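Hilo: doblar la ropa encima de la cama (y sobrevivir)
Ruan Matlala · Tiempo de lectura: 3 minutos

1/ Jueves, 24 de septiembre de 2020 y aquí seguimos, con la colada de toda la semana sin guardar. Abro hilo porque me lo habéis pedido mil veces y porque si lo cuento me animo a terminar.
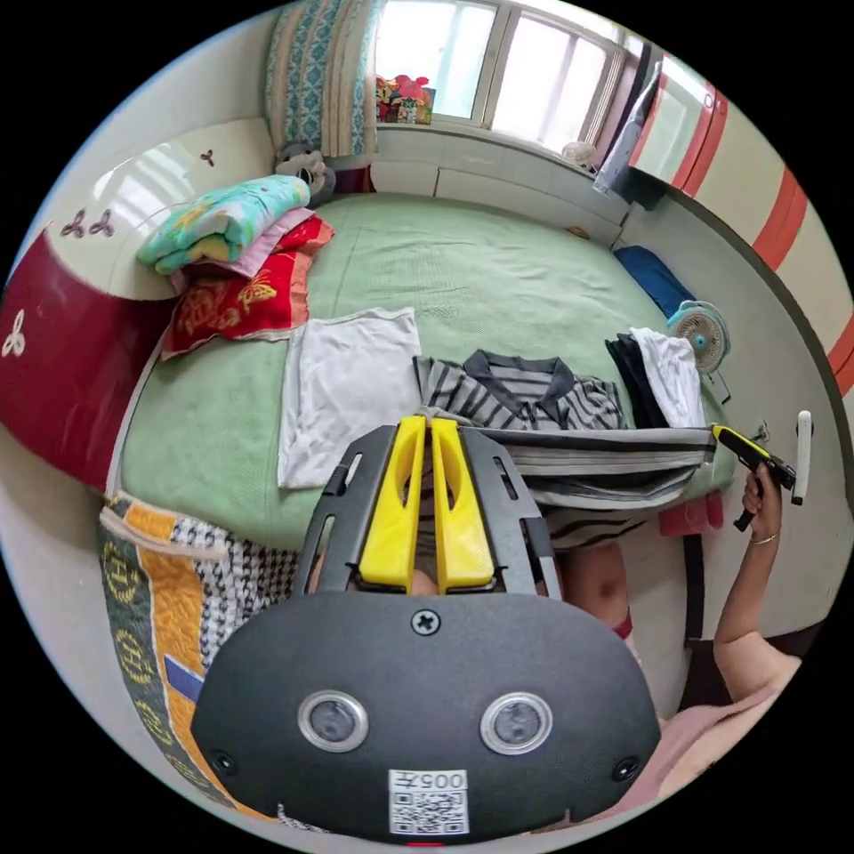
El turno del polo de rayas, con la sábana verde de mesa de trabajo.

2/ Primera norma de la casa: la ropa se dobla en la cama. Ni en el sofá, ni de pie en el pasillo, ni "luego". En la cama, porque hasta que no acabas no te puedes acostar, y eso a mí me motiva muchísimo.

3/ Antes de empezar, toda la ropa de cama a una esquina, junto al cabecero. La manta verde menta doblada arriba del todo, debajo la tela rosa y de base el cojinazo rojo bordado con dorado, que pesa como un muerto y no se mueve ni queriendo. ¡Una torre estupenda!

4/ El peluche gris vive ahí detrás. No se toca. Lo moví una vez en abril y todavía me lo recuerdan en las comidas familiares.

5/ Vamos con los polos, que son mi cruz. Las camisetas las doblo con los ojos cerrados, pero un polo tiene cuello, tiene botones, tiene opiniones propias. Yo lo pongo bien extendido, estiro el bajo hacia un lado y no sigo hasta que esa línea queda recta.

6/ Y si encima es de rayas, mejor. Parece más difícil pero las rayas te chivan todo: si se tuercen, has doblado torcido. Con uno liso te enteras al sacarlo del cajón (tarde y mal).

7/ Después mangas hacia atrás, los dos lados al centro y el bajo para arriba. El cuello siempre a la vista. Mi madre lo hace al revés y llevamos discutiendo desde que tengo uso de razón.

8/ Lo blanco doblado lo dejo plano, a un lado. Montoncito pendiente al otro, con lo oscuro y lo claro mezclados, sí, ya lo sé, no me escribáis. Está limpio todo, me da igual.

9/ El ventilador pequeño, el blanco y turquesa, también se sube a la cama. Doblar ropa da un calor que no es normal y yo sin mi airecito no paso de la tercera camiseta.

10/ Me preguntáis por los organizadores de cajón. Tengo los de Vetness, me costaron 215 y me dolió, pero ahí siguen. Los de Greromari eran más monos y se me abrieron por las esquinas.

11/ Tiempo total un día bueno: 30 minutos con música. Un día malo, con llamada de mi hermana incluida, no hay cronómetro que lo aguante.

12/ Me falta la pila esa y los calcetines, que merecen hilo aparte. Contadme vosotros: ¿polos doblados o en percha? Os leo mientras acabo.

Recientes
- Calcetines sueltos: dónde los guardo
- Sábanas bajeras, segundo intento
- El armario de la entrada en 3 tardes
- Probé las perchas Dlamini
- Mantas de verano: lavar y guardar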